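Bottle handling at Dridora

Dridora is a drinks and syrup bottler with 115 employees, known among people who follow workplace automation for bringing humanoid robots into its sample room. The program, called Ileo, was set up by production manager Beat Holzer and began in July with 2 machines.

Before Ileo, sorting and shelving samples took up a large part of every shift. Staff lifted, turned and set down bottles for hours, and sore wrists were a common complaint.

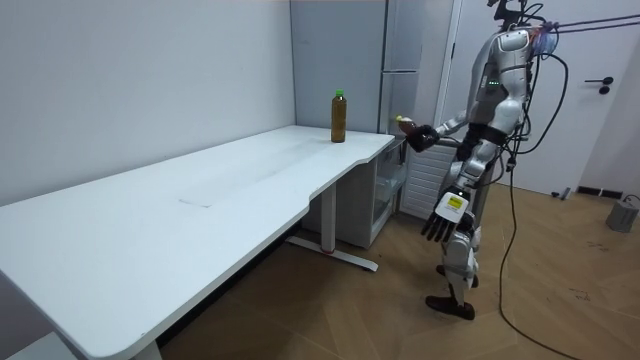
Jobs at Dridora changed more than anyone on the floor had expected. Former sorters trained as robot minders, a role that pays better and includes teaching new grips – a surprisingly absorbing craft! Bottles come in many shapes, and a black multi-fingered hand closing on a small one with a yellow cap needs a different hold from the one used for a tall, green-capped bottle. Minders keep a shared notebook of such holds, now 66 pages long.

The tasting panel gained as well, with 10 former sorters joining it part-time. Union representatives at the sister plant in Lengyel asked for the same retraining terms, and these were adopted there without changes to shift length.

See also: Clutar (scheduling software), Lengyel plant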